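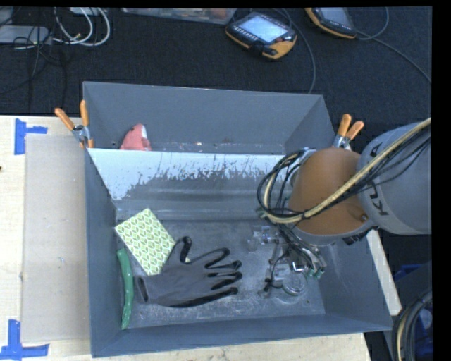

Bin picking from a divided gray bin, with a work glove and a leaf-patterned item in the front compartment.

Grasp planning (software)

Grasp planning is the part of a picking robot's software that decides where the gripper should go and which way it should be turned when it gets there. I've been working on this stuff at Imley for a while now, mostly on a planner called Bozsik, so expect this article to lean that way (edits welcome!).

How it works

A planner starts with a depth image and throws out a pile of possible grasps. Bozsik makes 3,000 of them per cycle, scores each one, and checks the best 40 for collisions with the bin walls. The first one that passes goes to the motion planner, and if none pass we just take a new image and try again.

Trouble spots

Clear plastic and glass are the big headache - depth cameras tend to look right through them, so the planner sees floor where there's an object. Gloves are weird in their own way. They lie flat, they bend, and the scorer loves to pick a fingertip. Liudmyla Pasichnyk wrote a patch that favors the middle of soft things, and I like it a lot, though it does make the scorer slower.

Dividers need their own collision shape. Early versions of Bozsik only knew about the outer walls, and a slanted panel was simply treated as one more thing to grab. Jolán Takács fixed that in April by letting you load the bin as 3 separate meshes.

Testing

Our regression set, Detville, has 878 saved depth images and runs every Tuesday night. It's short on shiny objects, so scores for those should be taken with a grain of salt.

See also: motion planning, hand-eye calibration, Fuvuvham (simulator)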